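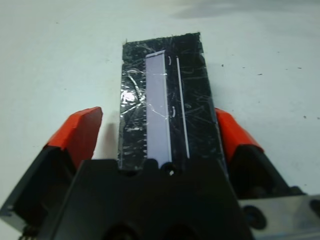 Step 3. Adding a fine to your Drummond case file

1. Open the case and hit Penalties. I always save first — the tab once ate my notes.
2. Type the amount as a plain number, so 500 and no dollar sign.
3. Pick who owes it. If both parents were named in the family-size order, add them as two entries.
4. Set the appeal window. Ours is 40 days, but check your own court's rule!

Note: Form 88 won't print until step 4 is filled in.

Caution: don't click Close Case while an appeal is pending. Reopening one means emailing Kanokwan Saengthong.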